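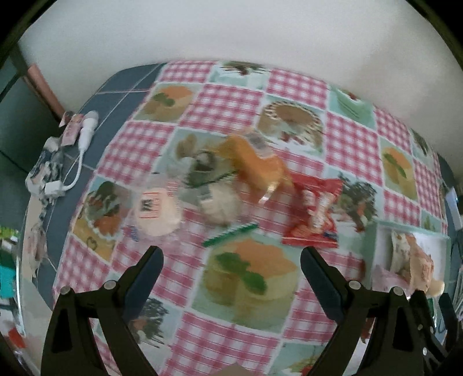

What does a student team have to hand in at the end of the robotics project course?
A set of recorded demonstrations, a labeling sheet and a short written report on what the data can and cannot support.

Zbigniew Kalinowski has taught the course at Szczepańska since it began. This term's project, Rumau, deals with packaged snacks on a tabletop. The target is 107 usable demonstrations per team.

"Foil and clear plastic are the hard part," he says. "Students want to start with wooden blocks. I let them, for 11 demonstrations, and then we switch."

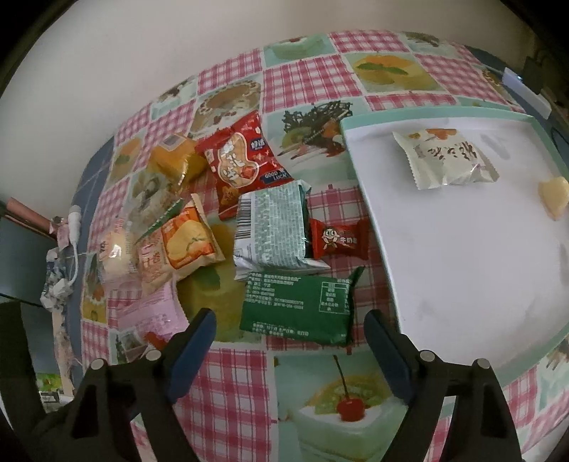
Snack packets, tray and hand-held gripper on the project's tablecloth.

He also rejects plain backgrounds. "A printed cloth has food on it that can't be picked up. The labels have to keep the two apart — that takes longer than the recording."

Last December one team lost 37 demonstrations to a labeling error. Kalinowski had them report the loss and keep the remainder. Grading weighs the report more heavily than the count.

The next group starts with sealed bags.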